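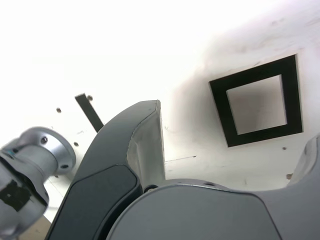
According to the Lustside site, whose comment on last month's draft reached us on Wednesday, a marker check that is signed off only at the start of a shift is of little use, as the arm may be stopped and restarted several times before the next one. They ask that the check be tied to every restart. The point is accepted in part, and the entry below sets out what will be written into the working rules for the cell.

April, notebook entry, Virkix bench

Purpose of the session: to go through section 5 of the draft (fixed reference markers and mounting surfaces) with the arm in position, and to note where the wording does not match what can be done at the bench.

5.1 Surface. The draft requires a "clean, undamaged, matt white surface". Undamaged is too strict. The white surface in use has light scuffs, grey smudges and a thin scratch, and would be refused on a literal reading. Proposed wording: the surface shall carry no mark that touches or crosses the black outline of the marker. Smudges are to be wiped off at the weekly clean.

5.2 Alignment. The square marker sits slightly off-axis. The draft is silent on this. Brastine treat any tilt as a fault; the Son procedure allows it, provided that the tilt is measured and entered in the calibration file. The Son approach is preferred. A marker shall not be peeled off and re-laid merely to straighten it. If it is re-laid for any other reason, the full calibration is to be repeated – not the short one.

5.3 Holes and screw heads. Small dark points on the surface can be taken for features by the detection step. Unused holes are to be covered with white discs, and the covers listed on the cell sheet. To be confirmed: whether the discs stay put after cleaning.

5.4 Lighting. The left side of the surface is very bright and washes out towards the top. Limit proposed for the marker region: mean grey level of the white area not above 248. Exposure to be fixed and recorded, automatic exposure off.

5.5 Tape. Tape on any joint must be entered on the cell sheet with its reason and a removal date. The black tape on the silver joint needs an entry.

5.6 Restart. Following the Lustside comment: a short check (40 frames, marker held stationary) after every protective stop or power cycle. The full check remains once per shift. Roughly 80 seconds should be allowed for the short check, including the signature. Lustside wanted the full check each time; this is not workable with the present staffing.

Outstanding: wording for 5.3, cell sheet to be reissued with a tape column, reply to Lustside. Section 6 (cable routing) not reached.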